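Home > Journals > Robotics Club > Build season
Entries Calendar Parts list Log in

November 17, 2022

Writing this on the bus so sorry, future me. Long one at the shop. Got there late, Matěj already had the arm powered up and was grumbling about the Oltholm cable again. Same cable as October. We taped it again.

Goal for tonight was the gear task. Pick up gear, bring it to the plate, get it onto the shaft, let go. Sounds like nothing. At the Kalura meet you get 100 points for a clean one and zero for anything that needs a hand, so everybody has been acting like it's the only task in the book.

First hour gone on grip force. Natália wanted it up at 400 in the script, I wanted it lower, we went back and forth and then Boris just changed it while we were talking. His number was fine. Annoying. The gear quit tilting when the arm swings over, mostly, but the pads on the red fingers are getting chewed up at the tips, little crumbs and fuzz right where the teeth bite. Need to ask if there's any of the black stuff left in the Rizvi box or if we have to order.

Then the approach. Still coming in too low over the plate. I had the offset wrong in the file, then I had it right but in the wrong file. Teeth right up over the rim of the disc and the shaft way off in the corner of the wrist view, I hit stop so hard I bent the key. 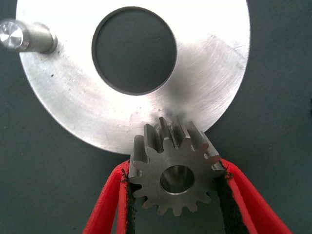
Jozefína thinks we should quit fixing the approach by hand every time and write a real homing step, find the shaft first, then move, and she says she told us this in October and we all nodded. We did all nod. She'd do it herself but she has the report, and the report is due before the code is.

So I said I'd do it. Dumb. I have chem tommorow and haven't opened the book.

Other stuff — the glare is bad. Right side of the plate goes nearly white on the wrist cam and the circle finder picks up the machining lines and gets excited. Mr. Ledesma says turn the lamp, but then the gear goes dark and we lose the teeth. Maybe paper over the lamp. Maybe matte spray on the plate, except it's the Taritz plate and I don't think we're allowed to spray it.

Run 21 was the good one. Slow, but it went on and stayed on. Matěj yelled. Tried it again with the exact same settings and it missed, so who knows.

To do: homing step. Pads. Ask about the spray. Put the offset in ONE file. Give Natália her calipers back, they're in my bag agian.

My stop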